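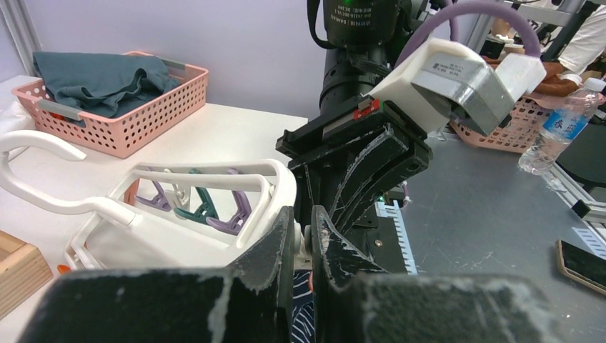 Rosalinda told me over the phone that a shirt should hang by its hem, never by the shoulders, and that anyone who did it the other way had been badly brought up. I said I'd been hanging them by the shoulders for 50 years. She said yes, she knew, she had seen them.

So that's how March started for me. My sister was coming to stay while her kitchen got ripped out, and she was already correcting my laundry from two towns over.

I got ready for her the way you get ready for an inspector. I washed everything, even things that were clean. I had the pink basket going back and forth all morning, the one with the gray handles, and I fished around in the drawer for clothespins that matched. They didn't. Lavender, gray, teal, a whole family of cousins. Our mother used to sort hers by color before she'd touch a wet sock, and I swore at eleven years old I would never turn into that, and there I was - sorting.

The striped one gave me trouble. Navy and white, soft as a dishrag by now. It was Gumaro's, or anyway he wore it the whole summer we rented the place in Grivside, and he left it on the back of my door when he moved out. I've washed it more times than he ever did. I don't wear it. I just sort of keep it in rotation, like a houseplant.

I hung it by the hem. Then I felt silly and turned it around. Then I heard the car.

Rosalinda came in with two suitcases and her own pillow and went straight past me to the laundry, coat still on. She looked over the whole lot. I waited. I had a speech ready and everything, about how it was my house and my shirts and she could sleep at the motel in Carbone if she liked (she would have hated it, they have those thin towels!).

"You still have that?" she said.

"It's a good shirt," I said.

She took the pins off, shook it out hard, one snap, exactly like Mom, and hung it back up by the hem. She smoothed the stripes down with the flat of her hand until they ran straight. It took her longer than it needed to.

"He called me at Christmas," she said. "I wasn't sure if I should tell you."

I picked up the basket and asked if she wanted eggs.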